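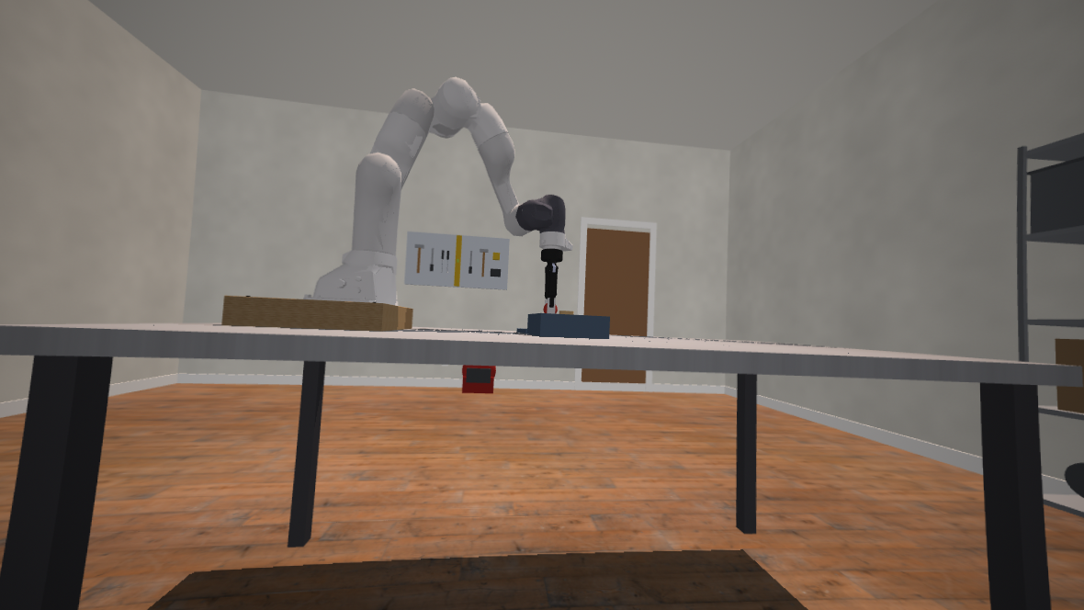
Long table on four dark legs, from just below the height of the top.

How to level a long table on an uneven floor

By Keith Trevaskis

A long table shows up a bad floor more than a short one does. The legs are further apart, so a slope you would never feel underfoot turns into a gap under one of them, and a pencil put down in the middle rolls off the end. The usual cure is a folded beer mat. It lasts until someone moves the table to sweep.

The method below works for any four-legged table with a stiff top. It takes an hour or so the first time. I wrote it up after sorting out the tables at the Nollthorpe reading room, where the boards run downhill towards the street, and it has been tidied up since by Ditte Østergaard, who pointed out that I had left out the twist check altogether.

What you need

A spirit level, the longer the better
A straight batten, a little shorter than the table
Two identical blocks of scrap wood
String and two drawing pins
Thin packing: plastic shims, offcuts of laminate or stiff card for testing
Pencil and masking tape
A helper for the lifting

Check your level first

Cheap levels are often wrong, and old ones get dropped. Put yours on any flat surface, note where the bubble sits, then turn the level end for end on exactly the same spot. The bubble should sit in the same place. If it has moved, the level is out. You can still use it by taking both readings every time and working to the middle of the two, but a new one saves a lot of muttering.

Decide where the table will live

Level the table where it is going to stay. Moving it by the width of one floorboard can undo the whole job. When you are happy with the position, put a strip of masking tape on the floor against two sides of each leg and write the leg number on it. I number them clockwise from the one nearest the door.

On a boarded floor, try to get each leg on the middle of a board. A leg that straddles a joint will rock when someone walks past, and no amount of packing will stop it. If the table runs at an angle to the boards this can take a bit of shuffling.

Heavy things that are going to stay on the table should be on it before you measure. A vice, a sewing machine or a press at one end will pull a long top down slightly, and the floor under that end may give a little too. Light things can go in a box until you are finished.

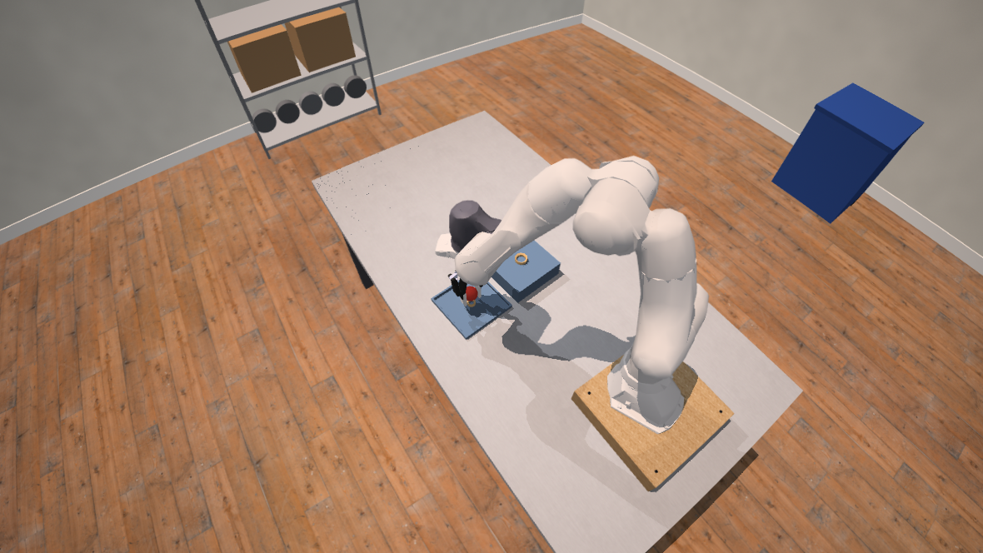
Mounting board near one end of the table, shallow blue tray near the middle.

Find the rock

Press down on each corner in turn. If the table rocks, it will rock across one diagonal. The two legs that stay down are the long pair, and one of the other two needs packing. Slide card under the leg with the bigger gap until the rocking stops, and leave it there. At this stage you are only trying to get all four feet carrying weight.

If nothing rocks, carry on anyway. A long top can bend enough to hide a short leg.

Check for twist

This is the step I used to skip. Pin a string from one corner of the top to the corner diagonally opposite, pulled tight, with a wood block under it at each end. Do the same for the other diagonal, but without blocks. The upper string should clear the lower one by exactly the height of a block where they cross. My blocks are 50 mm, so I am looking for 50 mm in the middle.

If the gap is smaller, the corners under the upper string are low compared with the other two. If it is larger, they are high. Pack a low corner a little at a time and keep looking at the crossing. Don't pin into a good top, obviously. Tape will do, or a small clamp.

A sagging top doesn't spoil this test, as both strings miss the sag.

Level the length

Lay the batten down the middle of the table on its edge, with the spirit level on top of it. The batten bridges the small dips that would fool the level on its own. Read the bubble, then turn the batten end for end and read again.

To raise one end, pack both legs at that end by the same amount. Lift with your helper, or use a car jack with a board across the head if the table is too heavy to lift. Never lever against a leg from the side. Square legs on long tables are often held by one bolt, and the bolt will win.
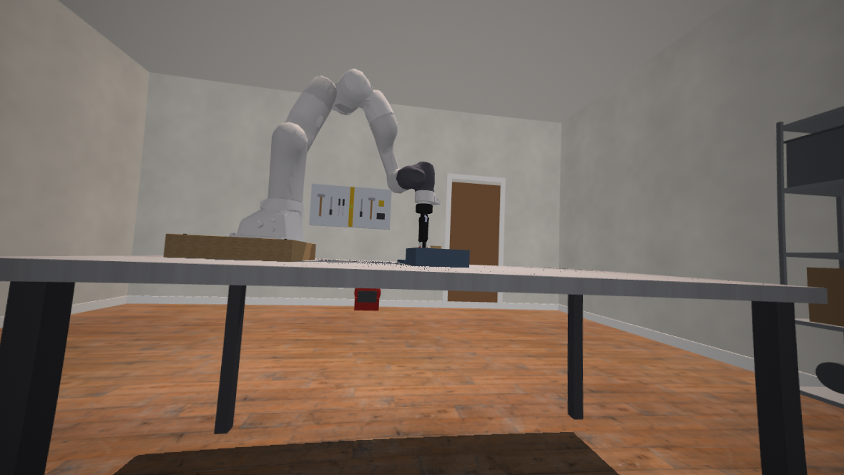 Check the packing every time you lower the table. Shims creep when a leg comes down on them at a slight angle, and a shim that sticks out on one side is carrying all the weight on the other. Push it back until it sits fully under the foot, then lower again.

Level the width

Now put the spirit level across the table, first at one end and then at the other. If you did the twist check properly the two readings will match, and you can pack both legs on the low side equally. If they don't match, go back a step. It's annoying, but packing one end by itself puts the twist straight back in.

When both directions are good, press on the corners again. Walk past the table with a heavy step, and watch the bubble while you do it. A tremble that settles is fine.

Make the packing permanent

Card squashes, so swap it for something hard. Take out the packing from under one leg at a time, measure the stack, and cut a single pad to match in plywood or hard plastic. Cut it slightly smaller than the foot so that it won't catch a broom. Stick it to the foot with double-sided tape for the first month, and with glue after that if nothing has changed.

Anything thicker than 23 mm should be a proper block, screwed up into the bottom of the leg with a pilot hole drilled first. Adjustable feet are better still if the legs are thick enough to take the insert.
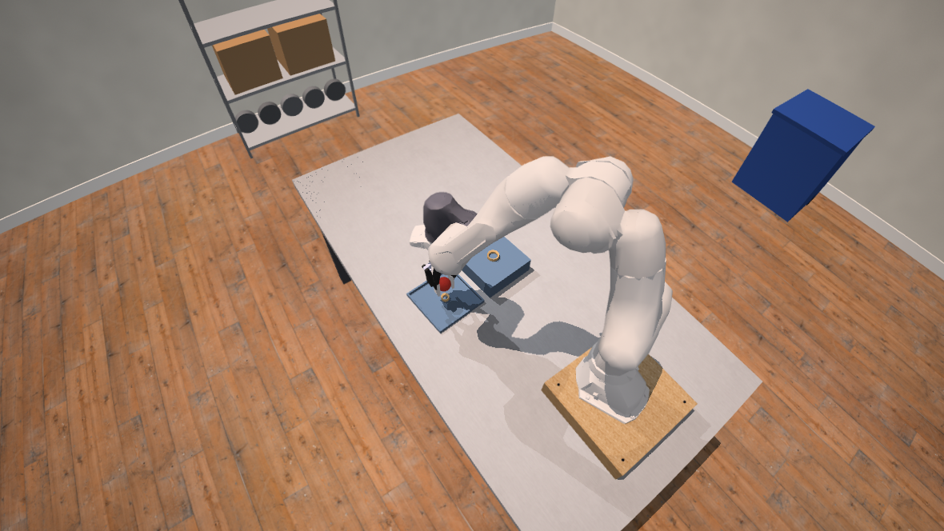 Pale tabletop on a plank floor, with the board turned cornerwise on the top.

If it goes out again

Wooden floors move with the weather. Ours is at its worst in October, when the heating goes on, and I check the tables then and leave them alone for the rest of the year. If the same leg keeps sinking, look at the floorboard under it. A loose board wants a screw into the joist, and you should find out where the pipes run before you drive it.

On carpet, expect to do the whole job twice. The pile packs down under the feet over a few weeks, so use card only for the first go and cut the real pads later.

For a table with six legs, ignore the middle pair until the four corners are right. Then slide in packing by hand under the two middle legs until it just grips. If you have to tap it in with a mallet it is too thick.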